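Gathering Examples by Hand: What We Got and What We Doubt
Project report, second semester
Lavanya Poduval and Yamuna Kaimal

1. What we set out to do

The project brief asked us to collect examples of a person clearing a messy table, using a hand-held gripper with a camera on it, and to hand the set over in a form a learning program could use. The target was 500 clips. We finished with 326 that we were willing to put our names to.

The brief also said, in its second line, that collecting this way is "fast, cheap and natural". We'd like to argue with all three words, and most of this report does.

2. How the collecting went

Each clip starts with the gripper away from the table and ends when one object has been picked up and put where it belongs. We kept a log in a spreadsheet called Foltura (Yamuna named it, and the name stuck) with the room, the object, the time and a mark from one to five for how clean the grasp looked.

We worked in homes. Our supervisor, Geetha Shenoy, felt that lab tables are too tidy, and on that point we agree with her. A lab table has six objects with space between them. A real one has a milk carton, a drink can, wrappers on top of other wrappers and a box of pills somebody still needs.

The first 50 clips were thrown out. We were moving the gripper the way you move your own hand, quickly and with a lot of small corrections, and the recorded path was too jerky to use. So much for natural. After that we slowed down and practised each reach before recording it, and the paths came out smoother. They also came out looking like two people being careful for a camera.

3. Problems with the objects

Soft things were the worst. A crumpled tissue has no fixed shape, so two clips of "pick up the tissue" have almost nothing in common except the label. Clear plastic was not much better. Empty cans were easy to grasp and easy to crush, and our marks don't say which ones we crushed. They should have.

We also caught ourselves choosing. Given a full table, both of us went for the carton or the bottle first and left the flat things for later, and later often meant never. Paper sheets and thin plastic bags turn up in the background of plenty of clips and are hardly ever the thing picked up. A program trained on our set could fairly decide that flat rubbish is part of the tablecloth.

4. Does clutter help?

This was the question we cared about. The usual claim is that clutter teaches the system to cope with clutter. We trained the small model from the course, Quansah, once on our tidy clips and once on the messy ones, and tried each on 10 new tables. The messy version did better on four, worse on three and the same on the rest. We don't think that shows anything, and we'd be wary of a group that said it did. 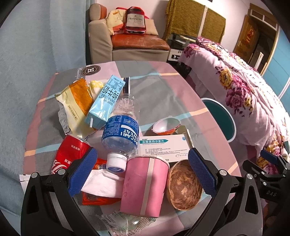

Olaia Villanueva read our draft and wrote in the margin that we were being too hard on the set. In her view ten tables can't settle the question either way, and a pile of wrappers is worth recording even if the first model makes nothing of it, as a later one might. She also asked why we hadn't labelled what was lying under each object as well as the object itself.

We hadn't thought of it. It would mean going back through every clip, and it might explain more of the failed grasps than our one-to-five marks do. On the rest we still differ - "a later model might" can be said of any pile of recordings, good or bad.

5. What we would change

Pick the object by drawing a name from a list, so the person holding the gripper has no say. Keep the failed grasps and label them. Drop the marks, or have a third person give them; ours drifted upward all through October as we got tired of redoing things.

The clips and the log are in the Prisano folder on the course drive. The first 50 are there too, in case anyone wants the jerky ones.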